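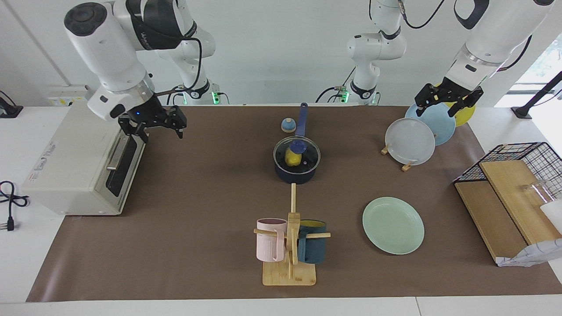
図3-1 双腕構成の作業台(茶色のマット、調理器具・食器を配置した状態)

Stelik 双腕作業セル 導入ガイド
第3章 機器の選定と予算計画

2025年10月23日 文:マワール・ゴヴィンダサミー(Mawar Govindasamy)
最終更新:同日(第4版)

本章では、発注前に決めておく項目を順に説明します。設置と配線は第4章を参照してください。

3.1 作業台と設置場所を決める

1. 作業内容を一つに絞り、扱う物品をすべて書き出します。図3-1の台には、白いオーブントースター、ガラス蓋の片手鍋、マグツリー、皿立て、ワイヤーバスケットなどが載っています。
2. 書き出した物品を実際の台に並べ、外形寸法を記録します。鍋の取っ手やトースターの扉のように、向きや開閉で必要な面積が変わるものは、最大の状態で測ります。
3. アームの基部を置く位置を決めます。図3-1では2台とも台の奥側にあり、手前に向かって腕を伸ばします。この配置では、台の奥に基部とケーブルの余裕を見込んでください。
4. 壁面コンセントの位置を図面に記入します。アーム、制御装置、台上の家電はそれぞれ別に数えます。

注記:マットは台より一回り小さいものを選ぶと、端に電源コードを置く余地が残ります。

注意:台上の家電に通電する予定がある場合は、回路容量を電気工事業者に確認してから発注してください。延長コードでの増設は保証の対象外です。

3.2 見積りを取る

1. 本体(アーム2台)、グリッパー、制御装置、架台を別々の行にした見積書を依頼します。一式表記では他社と比較できません。
2. グリッパーは扱う物品に合わせて選びます。立てた皿と鍋の蓋では必要な開き幅が異なるため、3.1で測った寸法表を添付します。
3. 予備の指先部品を見積りに加えます。消耗品扱いとなり、本体の保証には含まれません。
4. 作業用の物品も予算に入れます。皿やガラスのコップは、調整中の破損を見込んで同じ型を複数購入します。途中で型が変わると、位置の教示をやり直すことになります。
5. 保守契約の開始日を確認します。出荷日起算か検収日起算かで、初年度の費用が変わります。

注記:Stokar 製の架台を選んだ場合、納期は最大18週間です。年度内の検収が必要な場合は、2月の締め日から逆算して発注日を決めてください。

3.3 社内承認の前に確認する

1. 搬入経路の幅と、台を置く床の耐荷重を確認します。
2. 窓のある部屋に設置する場合は、遮光の費用を別項目で計上します。カメラで物品を認識する構成では、日差しの変化が認識に影響することがあります。
3. 担当者の教育時間を工数として記入します。
4. 見積書の有効期限を控え、承認予定日がそれより前であることを確かめます。

注意:中古のアームを組み合わせる場合、制御装置の版数が一致しないと双腕動作の設定ができません。購入前に銘板の番号を販売店の Wijaya 窓口へ連絡してください。

コメント(3件)

Marlina Khoo
3.2の4は助かりました。うちは皿を1種類ずつしか買わず、割れたあと同じものが手に入りませんでした。

Jeltamby 購買担当
架台の納期ですが、天板を標準寸法にしても同じでしょうか。

Mawar Govindasamy
標準寸法なら短くなる場合があります。見積り依頼の備考欄に「標準天板」と書いてください。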